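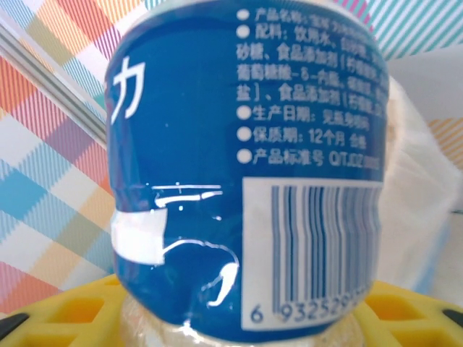

Reading the Small Print: What a Drink Label Tells a Shopper
Project report, Fivwood College, Food and Packaging module

1. Why we chose this

Our module handbook says that labels "help people make informed choices". We wanted to know if that holds up when somebody picks a bottle off a shelf and turns it round. The starting point was a blue-labelled drink with Chinese text, and we compared it with 2 drinks from the college shop, Gromel and Hoani.

2. What the label says

The bulleted text on the blue label includes an ingredients line that opens with drinking water. Sugar and food additives are listed too, and glucono-delta-lactone is given by name. Shelf life is 12 months. For the production date, the label sends you to a code on the bottle body, so the label alone cannot tell you when those 12 months run out. We doubt many shoppers go looking.

The biggest character on the left is 力, which can be translated as "strength" or "power". We found nothing in the ingredients we could read that would justify a claim like that, though to be fair one character is hardly a claim.

3. The survey

We used the Wimus student panel, which gave us 3,193 replies in February. Most people said they read ingredients "often". We do not believe them. When we asked a smaller group of 100 to name any 3 ingredients in the last drink they bought, most stopped after water and sugar.

4. Problems with our work

White print on a curved blue surface is hard to read – we lost the ends of several lines and have left them out of our results. Only one of us reads Chinese, so the translations were not checked by a second person. The smaller group were all students on our own corridor.

5. What we would change

Next time we would watch people shopping before asking them anything. We would also drop the question about reading "often", as everyone took it to mean something different.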